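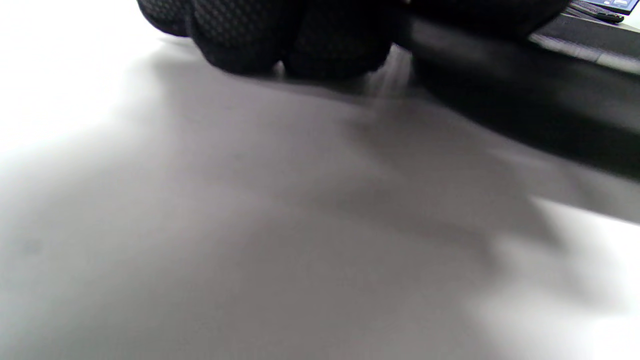 Home Guides Recording Training Hardware Contact

Recording demonstrations with a hand-held gripper

A learning policy copies what you give it, including the bad habits. Before you record anything, decide what one example is. For the Flergate tabletop set, one example starts when the operator's hand closes on the gripper and ends when the hand lets go. Check the light before the first take. Over a plain white table, a black glove and a black bar throw a wide gray shadow across the middle, and the upper left can wash out to nearly pure white. Lower the exposure one step if the table has gone white where the object will sit.

Step 1. Set up the table

Clear the area where you will work and leave it clear. Things along the far side can stay as long as they don't hang over the work area. Wipe the surface. Put on the gloves before you turn the gripper on, and keep the same pair for the whole session.

Step 2. Check the view

Record ten seconds with nothing to pick up and play it back at full size. You want to know how much of the view the hand takes up and where its shadow falls. Demetrio Sarmiento wrote our first version of this check and set the limit at the top third for the fingers. We still use it. 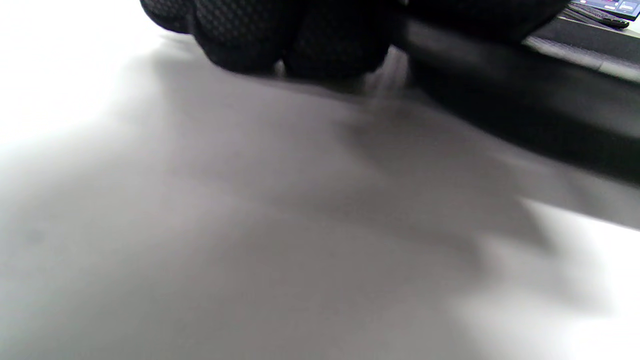
Gloved hand and bar over the white tabletop, with a lit screen at the far corner.

Screens are worth a second look during playback. If one shows in the corner, dim it or turn it away, then record the ten seconds again. A policy can pick up on a changing display if it changes along with the task.

Step 3. Record

Work in blocks of 200 examples. Move at the speed you would use if you weren't recording. If you drop the object, finish the attempt and mark it as failed in Primavance. Don't stop the file halfway, as the sync script will reject it.

Change the start position every few takes. Nermin Özkan goes left to right along the table and then back, and her blocks have needed the fewest repeats.

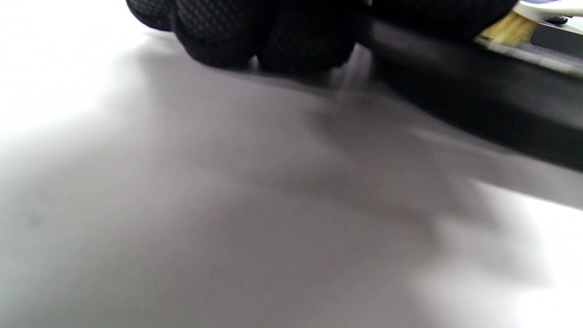

Take a break between blocks and restart the log when you come back. The clock on the recorder drifts if it is left running through lunch.

Step 4. Sort the files

Go through the block the same day. Delete blank files, keep the failed attempts in their own folder, and write the operator's initials in the session sheet. The September set came to 2393 examples, and 91 were thrown out for bad sync. Send the sheet to Nandini Amin by Wednesday if you want the block in the next training run.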